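Jetik commuter backpack, long-term review

Monday, April 26, 2021

I bought the Jetik in July to replace a Praker messenger bag that had worn through at the bottom corner. I paid full price. It has gone to work with me most weekdays and on two short trips, so the first impressions have had time to wear off.

The bag holds 28 liters. That is enough for a laptop, a lunch box, a rain jacket and a pair of shoes, if you put the shoes in first. A bigger lunch box has to go in sideways. The laptop sleeve is padded on both sides and stops short of the bottom of the bag, so setting it down on concrete doesn't knock the computer.

My walk from the bus stop takes 40 minutes there and back, all of it on hard, flat ground. By the second week I had the straps where I wanted them and haven't touched them since.

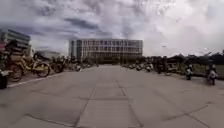 Zdenka Obradović wrote after my first post on this bag that the chest strap on hers slid down every time she took a deep breath, and that she ended up sewing a stop into the webbing. Mine slides a little when the bag is light. With a laptop inside it stays put. I would still like to see a stiffer clip, and if you carry your bag half empty you should try it on before buying.

The zippers are good. The main one opens with one hand, and the pulls are long enough to find with gloves on. The front pocket zipper is smaller and catches on the lining near the left end. I have learned to hold the fabric flat with a thumb.

Rain is where I had doubts. The fabric is treated, but the seams are not taped. 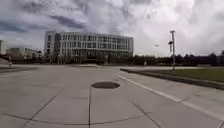 A short shower runs off. After a long walk in steady rain I found a damp line along the top seam and a wet notebook under it. The laptop was fine. Jetik sells a separate cover, and I think it should come in the box at this price. I bought a plain one from Petero instead. It fits, though the elastic is tight around the base and takes some pulling.

The back panel has two thick foam pads with a channel between them. It helps in warm weather, but my shirt still ends up damp. The pads have gone slightly flat at the bottom and are otherwise as they were.

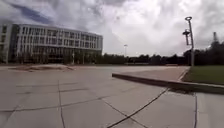
I also carried a Vukčević daypack for a month to have something to compare. The Vukčević is lighter and its side pockets hold a bottle better. The Jetik's pockets are too shallow, and I have lost a bottle out of the left one twice while running for the bus. On the other hand, the Vukčević sags when it is full and won't stand up on its own, which gets annoying under a desk.

Cleaning is simple. I wipe the outside with a wet cloth and shake out the crumbs. The light gray lining shows pen marks, and mine did not come out with soap.

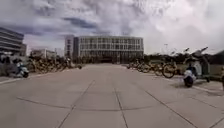
Velimir Ivanov

Rating: 4 out of 5

Good: laptop sleeve, main zipper, stands up by itself
Bad: shallow side pockets, untaped seams, rain cover sold separately

I would buy it again for office use. For anyone who spends a lot of time outside in wet weather, I would look for a bag with taped seams first. The black one is the color I have, and I can't say how the lighter ones hold up to dirt.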